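Oswood Packing Station Study
Final report, Workshop Practice II
Shewit Fikre, Natnael Dinsa, Slamet Krishnan
Supervisor: Eamon Ó Dubhghaill
August 28, 2023

1. Background

Lemma is a small mail-order shop that sells drafting supplies. Its largest regular item is a set of rolled paper, shipped in a long carton. Orders are packed by one person at a fixed table in the back room. In March the shop asked our group to look at the packing table and propose a layout that would reduce the handling of long cartons. The request came from Kiros Workneh, who runs shipping. The study was limited to the table and what stands on it. Shelving, the courier pickup and the order software were left out.

2. The existing table

The old table was 80 cm deep. A long carton had to be laid parallel to the front edge, and the tape dispenser, label printer and filler paper were all kept behind it. To reach the tape the packer leaned over the carton. To label the end face the packer turned the carton a quarter turn, at which point it stuck out past the front edge and had to be held with one hand. Two of the three marks we found on returned cartons were dents on a lower long edge, and we think this step is the likely cause. We did not prove it.

3. Carton selection

Lemma had been using two carton types for the same product. Type A has no openings. Type B has a handle cutout in the end face. Type A costs slightly less, but the packer needs both arms under it to move it from table to cart. Type B can be pulled by the end and tipped up. We recommended type B for all rolled paper orders.

One concern with type B was dust entering through the handle opening. An inner sleeve of folded paper, closed at both ends, solved this in our trials and added little to the packing time. The sleeve is folded once along its length and tucked in before the carton is closed.

4. Proposed layout

The new layout uses a white tabletop with a clear middle zone. Everything except the carton is moved to a rail at the back or to a side shelf. The carton is closed lying on its side and may be left at an angle to the front edge. At an angle, both the end face and the nearer long side can be reached from a seated position, so the quarter turn is not needed. 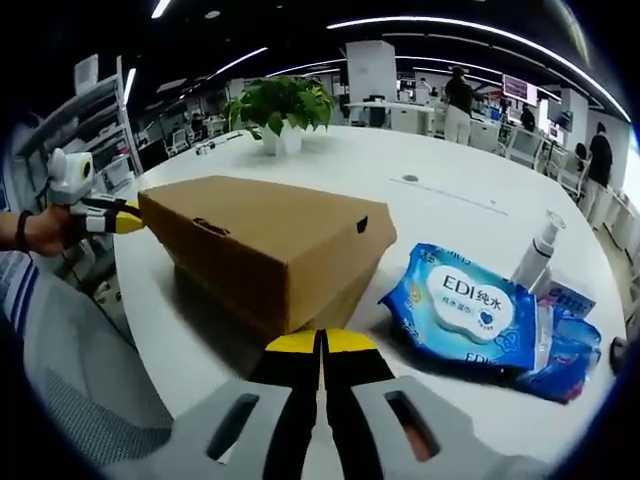 Figure 1. Closed carton lying at an angle on the white tabletop, handle cutout in the end face.

The surface color was chosen for contrast. Against a pale top the edges of a brown carton are easy to find, and scraps of tape are seen and removed before the next order. The old top was dark brown. A drawback is that a white surface shows scuffs, and it will need wiping at the end of each shift.

The Prodlow back rail carries the tape dispenser and the label printer. It is mounted high enough that a closed carton slides under it. The first rail position was too low and was raised after one day of use.

5. Trial

The layout was tried at Lemma's back room over two weeks. In that period 543 orders were packed, of which about 100 were long cartons. The packer kept a tally sheet with one line per long carton, marking whether it was turned on the table after closing and whether it touched the floor or the table leg.

Turning after closing became rare once the packer was used to the angled position. Most of the remaining turns came in the first two days. No carton was dropped. One label was placed on the wrong face and had to be reprinted. Seated packing was used for short runs only – the packer preferred to stand when more than a few orders were waiting.

The tally sheet has gaps on two afternoons when a substitute was packing. Those lines were left out.

6. Cost

The total spent was 600 dollars, covering the tabletop, the rail and the side shelf. The tabletop was bought from Atutlow and cut by us in the school workshop. The old table frame was kept.

7. Open points

The clear zone fits one long carton. If Lemma moves to packing in pairs, a second zone will be needed and the side shelf will have to go. The sleeve is still folded by hand, and a folding guide was drawn but not built. The drawings are in Appendix B, together with the hole pattern for the rail. Blank tally sheets are in Appendix C.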